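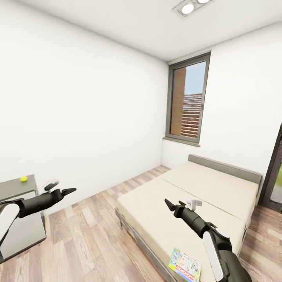 Jarnton: dormitorio simulado para planificar la compra de brazos

Bienvenidos, y gracias por pasaros por aquí. Este repositorio reúne el material con el que el grupo de Lesia Karpenko está preparando el presupuesto de un puesto bimanual para tareas domésticas. Antes de pedir nada queríamos ver cómo se mueven dos brazos en una habitación pequeña, con una cama baja de por medio, y de paso ahorrarnos algún disgusto con las medidas (quien haya devuelto una bancada por transporte especial sabrá de qué hablo).

Versión del 2024-04-12. Mantiene los archivos Jozef Mulder.

Contenido

- 52 episodios en el dormitorio, todos renderizados, sin material de cámara real.
- Hoja de presupuesto, con una pestaña por proveedor.
- Notas de alcance y de holguras, escritas a mano por Kausar Ansari y pasadas a limpio con mucha paciencia.

Qué miramos antes de comprar

1. Alcance. El colchón es ancho y los objetos pueden quedar muy cerca del robot, como la caja de Monopoly, o bastante lejos, como la pelotita amarilla que está sobre el mueble del fondo. Si un brazo solo llega cómodo a lo primero, habrá que sumar una base móvil, y eso cambia la cuenta entera.

2. Pinzas. Nos interesa comparar la apertura con los dedos separados y el perfil con los dedos juntos, que es como mejor entrarían por el borde de una caja plana. Pedid siempre el precio de los dedos de repuesto junto con el de la pinza.
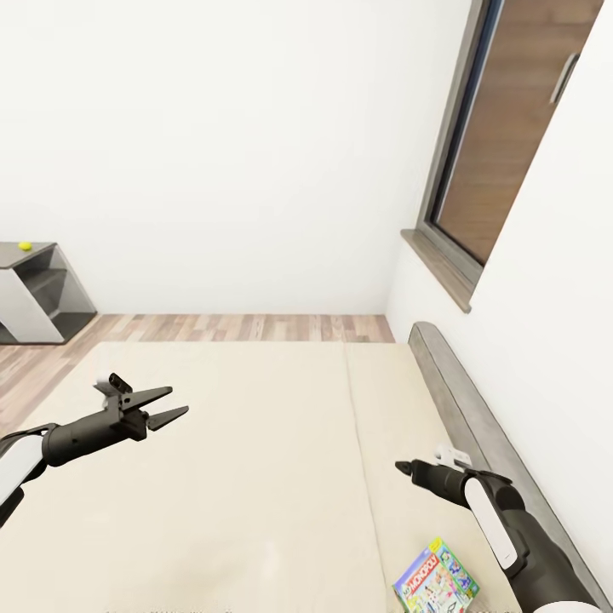

3. Soportes. Encima de cada pinza va una pieza blanca pequeña. En la hoja figura como línea aparte, porque Bromarier la presupuesta con el brazo y Penner la cobra suelta, y la primera vez nos liamos al comparar.

Presupuesto

La oferta de Penner para accesorios, cableado y embalaje suma 3,027 euros (la hoja usa coma para los millares, perdonad la mezcla). Los brazos van en otra partida que todavía negocia Tariq Warraich. El plazo de entrega es de hasta 30 días desde la firma, y nos gustaría cerrar el pedido en abril para no perder el hueco del taller.

Limitaciones

La simulación no dice nada del ruido, del desgaste ni de lo que pesa subir todo esto por una escalera. Tampoco hay mantas ni almohadas sobre la cama, así que no uséis estos episodios para estimar tareas con tela; para eso Fahad Bukhari prepara otra carpeta, Cliltano, que irá aparte.

Dudas y correcciones

Abrid una incidencia con el número de episodio y la pestaña de la hoja a la que os referís. Si tenéis una oferta de otro proveedor y podéis compartirla, nos hacéis un favor enorme.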